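From: Zoila Lozano
To: Ulthorpe Sourdough and Ferments list
Date: March 11, 2020
Subject: Re: [ulthorpe-ferments] Starter gone quiet, should I bin it?

Walter Henao wrote:

> Hi all. My starter was going like a rocket all through February and
> now it just sits there. I feed it every morning before work, same rye
> and white mix as ever, and I get a few sad bubbles and a smell like
> nail polish remover. Have I killed it? Yurani reckons I should chuck
> it and start again with some of hers, but I've had this one for six
> years and I'm a bit attached. Also, does anybody keep a dried backup,
> and is it worth the bother?
> Walter

G'day Walter (and everyone else, sorry, this got long),

Don't you dare bin it! The nail polish smell is a hungry starter, that's all. Mine did the very same thing when we moved into the Ridby Street place, and I was this close to tipping it on the compost before my neighbour Anselmo Ríos talked me down. He'd been baking for a living and he didn't even look up from his tea, just said "feed it twice a day and leave it alone", and by the end of the week it was lifting the lid off the jar.

It's been warm up your way, hasn't it? One feed a day that was plenty in a cool kitchen won't hold it for long once the bench is sitting in the high twenties. It eats the lot by lunchtime and then sulks until the next morning. So go to morning and night, and be much meaner with what you keep. I take one spoonful of old starter to three of flour and three of water, and the rest goes into pancakes or crumpets, or the chooks get it. If you've been keeping half the jar each time (I did for ages, it felt so wasteful not to) then you're giving a big hungry mob a very small dinner.

Try that for four or five days before you judge it. And use a bit more rye while it's crook, it seems to love the stuff.

As for backups, I do think they're worth the bother, and I came to it the hard way. My old starter went in the oven to keep cosy and my brother-in-law preheated the oven for a pizza. Serrano, that one was called, after the street I was living on when I got it. I still get cross. So now I dry some every few months. Smear it as thin as you can on baking paper, leave it on the bench with a tea towel over the top until it cracks and curls up, then crumble it and put it away in something with a lid that really shuts.
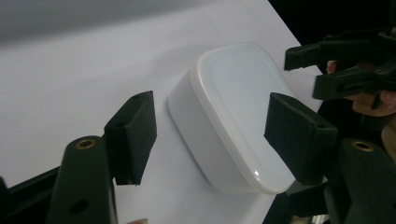
How long does dried starter keep?

A year in the cupboard is no trouble at all if it was properly brittle when it went in, and I've woken some up after nearly two. Moisture is what does it in. If the flakes bend when you pick them up they need longer on the bench, and if you live somewhere sticky like Octavio does, put them in the freezer and be done with it. Waking it up takes three days, sometimes four: crumble a spoonful into lukewarm water, let it go soft, stir in the same amount of flour and then feed as normal. The first day looks like nothing is happening. Leave it be.

Write the date on the lid, by the way. I've got one lot in the pantry that could be from any time at all and I'm a little scared of it.

Now, flour, while I've got you all. I finished the bag of the Flaneo stoneground that Octavio Rivadeneyra was raving about and I have to say I'm on the fence. Lovely flavour, really nutty, but it's thirsty! My usual loaf is 700 g of flour to 466 g of water, which I know is stiff by the standards of half this list, and with the Flaneo that came out like modelling clay. I kept dribbling more water in until it felt right and naturally didn't write down how much. The next one I let sit for an hour before the salt went in and it was a far nicer dough to handle, with good colour on the crust and a bit of spring as well. The bottom was pale, but that's my oven and we all know about my oven.
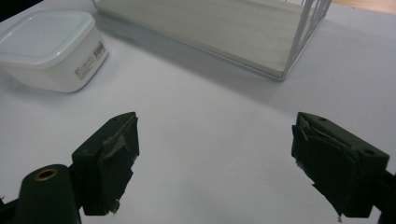
I'd also mix it half and half with plain white baker's flour if you're making sandwich loaves for kids. Mine ate the full wholemeal one toasted with Vegemite and wouldn't have a bar of it otherwise.

Octavio, did you ever find out if they'd sell us the big sacks? I'd go halves with somebody. I've got room in the shed cupboard now the mice have moved on, and Yurani Grajales said she'd take some if the price was decent.

Walter, let me know how you go with the twice-a-day business. If it's still flat by the weekend I'll post you a packet of my flakes, so send me your address off list just in case. You can keep both going and not tell yours about it.

Oh, and whoever borrowed my long proving basket after the last bake day, no rush, but I'd like it back before Easter.

Cheers,
Zoila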